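On Keeping a Household Inventory

3 min read

The purpose of this entry is to set out how I have kept a written inventory of my home since August, and to record the changes I have made to the method. Several readers of this blog requested such an account after my earlier post on renter's insurance.

An inventory is a list of the things one owns, with enough detail that each could be replaced or claimed for. Mine is kept in a plain spreadsheet with five columns: item, room, year acquired, price paid, and location of receipt. I considered a paid service, Stemcombe, and used it for the trial period. It was well organized, but it required a category for every entry, and I spent more time choosing categories than listing belongings.

The work was done one room at a time. I began with the hall closet on the grounds that it was small, and completed it in a single evening. The kitchen took four evenings. Low-value items were grouped, so that all flatware appears on one line and all baking pans on another. Anything above $54 received a line of its own.
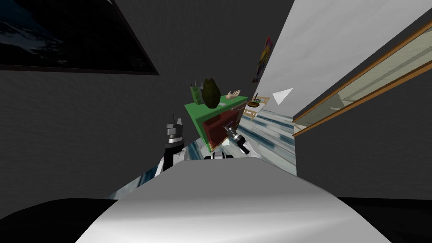

Storage furniture presented the first real difficulty. I had at first listed the contents under the name of the room alone, and within a week I could no longer tell which entries belonged to which shelf. Each cabinet now has a letter, and the letter is written in the room column after the name of the room. Drawers are numbered from the top. When an item moves, only the letter is changed.

Receipts were the second difficulty. Of those I had kept, many were printed on thermal paper and had faded beyond reading. These have been replaced where possible with bank statements or order confirmations. Urmila Jaiswal, with whom I discussed the matter, advised keeping one copy outside the home, and an envelope is now held at my sister's house in Tultergate. It is exchanged for a current one twice a year.

Items hung on walls deserve separate treatment. It is easy to pass over them entirely, as I did in my first draft. For each, the entry should state the size, the type of frame, and whether the work is an original or a print. The cost of framing should be entered apart from the cost of the work itself, as it is often the larger of the two.

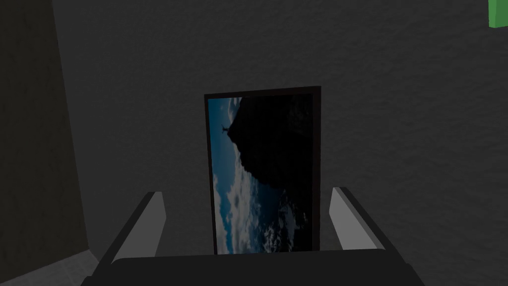 A portrait-format picture in a thin dark frame.

The completed list came to a replacement value of $3,604 for the living room alone. I had guessed at less than half that figure. My policy limit was raised accordingly at renewal, and the change in premium was modest.

Two matters remain unsettled. The first is how to value gifts, for which I have no price. At present I enter the cost of a comparable new item and mark it with a G. The second is how often the list should be reviewed. I have settled on every six months, with new purchases over the threshold added in the week they arrive.

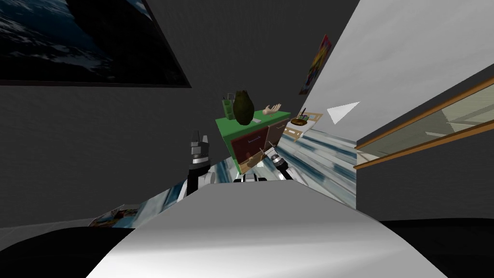 Inger Hviid wrote to object to the threshold. In her view a fixed sum misleads, as a drawer of inexpensive tools may cost more to replace than a single good lamp, and she would list the drawer in full. I accept the point with regard to tools and have since amended the garage section. For linens and flatware I intend to keep the grouped lines.

A blank copy of the spreadsheet will be sent to any reader who asks for it. The basement has yet to be listed and will be the subject of a later entry.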